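Dallance Pauses Handheld Gripper Work After Finger Pads Fail to Release

SKIRNBRIDGE, April — Dallance has stopped part of its home tidying project after a fault in which the finger pads of a handheld gripper stayed closed when the operator let go of the trigger. No one was hurt. The company is asking its partners to check their own units before using them again.

The fault was reported on a Saturday by operator Maja Tomaszewski during a packing task, in which small household items are picked up from a rug and put in an open box. A review of 462 recorded sessions found the same delay in 386 of them. In most cases it was too short for the operator to notice.

"The pads close as they should, but the release lags," said Szymon Kalinowski, who leads hardware testing at Dallance. "With a soft toy you lose a little time. With a finger between the pads — that is a safety matter, and we are treating it as one."

The packing task uses a pink box, a plush toy, a ball of yarn and other small goods.

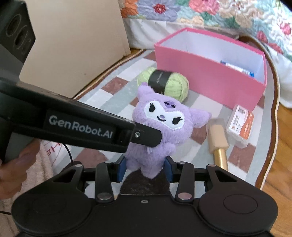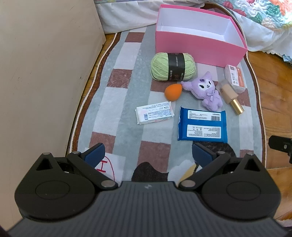 What Dallance Is Doing

The delay was traced to a return spring supplied by Peltex. Springs from the affected batch lose tension after 2000 cycles. Peltex has agreed to replace the whole batch, and Dallance will fit the new springs at its Skirnbridge workshop. Each repaired gripper must then pass 100 open-and-close cycles without a delay.

Recordings that show the fault have been set aside. They will not be used to train the Semaan robot arm until they have been checked by hand.

What Partners Should Do

Stop using any unit that is slow to open. Keep fingers clear of the pads and linkage, and do not pull the jaws apart by force. Units should be returned with the spring in place — a loose spring cannot be matched to its batch.

Questions about returns can be sent to Lucyna Michalski at the Dallance service desk.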